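Stinbridge Tool Library
Borrowing a small cordless screwdriver: frequently asked questions

Last reviewed in April. For anything not covered on this page, ask at the counter or leave a message for Yatziri Hinojosa, who looks after the small tools shelf.

Who can borrow one?

Any current member aged 18 or over. Members under 18 can use a screwdriver at the workbench if an adult member is with them.

How long can I keep it?

Two weeks. You can renew once by phone or through your account, provided there is no hold on the tool. Late returns are charged at 50 cents a day.

What do I get in the pouch?

The screwdriver, a charging cable and a short bit set. Check the contents against the card in the pouch before you leave. The card has a number on it, and we ask you to quote that number if you ring us with a problem.

What are these screwdrivers good for?

Flat-pack furniture, cupboard handles, hinge screws, battery covers, light switch plates and anything else with small screws into soft timber or pre-drilled holes. Most members take one home for a bookcase or a chest of drawers. If you are putting together the Vollby shelf unit, it will handle every screw in the box except the wall fixing, which needs a drill.

What are they not good for?

Decking, masonry, long screws into hardwood and seized bolts. If the screwdriver stops turning partway, finish by hand or come back for a drill driver. Please don't lean on it.

How do I tell which model I have?

Read the label on the body. On the Bosch GO the print runs sideways along the length of the housing, so turn the tool on its side to read it. The voltage is given there, as is the serial number, which sits in a column of its own. We record the serial number on your loan and check it again when the tool comes back.
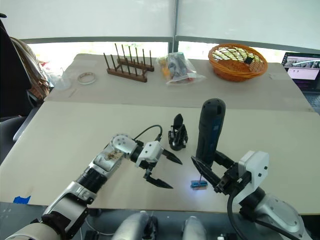
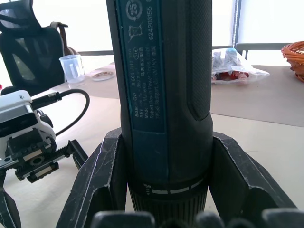 Bosch GO cordless screwdriver, held upright. The label can be read in the second photo.

What does the ribbed collar do?

It sets how much turning force the tool applies before it cuts out. Start low, drive one screw, and go up a step at a time until the head sits flush. Chipboard strips easily, so stay at the low end for flat-pack. The manual for your model is linked from the catalogue entry.

How do I change the bit?

Switch the tool off, pull the old bit straight out and push the new one in until it seats. Use a bit that fills the screw head. If it wobbles, try the next size up. Put bits back in their holder as you go, as replacements are charged at $2 each.

Will it be charged when I pick it up?

We put each one on charge when it comes back, but it may have been on the shelf for a while. Plug it in at home before you start a big job. You don't need to charge it before returning it.

Can I use my own charger?

Please use the cable in the pouch. If it is missing or damaged, let us know and we will swap it.

The housing is scuffed. Does that matter?

No. Scuffs and scratches are normal on a loan tool and you won't be charged for them. We do want to hear about cracks, a loose collar, a rattle or a burning smell. Stop using the tool and bring it in.

How should I clean it?

Wipe it with a dry cloth. Use an old toothbrush on the dimpled grip if there is filler or plaster dust in it. Don't use water, solvent or spray cleaner.

What happens when one wears out?

Reda Naciri tests the returned tools each month and sets aside the ones that no longer hold a charge. They go to e-waste recycling. Don't put a cordless tool in your household rubbish or kerbside recycling, whether it is ours or your own. The crossed-out wheelie bin symbol on the label means the same thing. You can drop your own dead tools in the tub beside our counter during opening hours.

Can I reserve one for a particular date?

Yes, up to a month ahead. Search the catalogue for "screwdriver, cordless, small" and choose Place hold. We keep reserved tools until closing time on the pick-up day, then they go back on the shelf.

Do you run a class?

There is a beginners' session on hand and cordless screwdrivers at 10 am once a month. It is free for members, and bookings are taken at the counter.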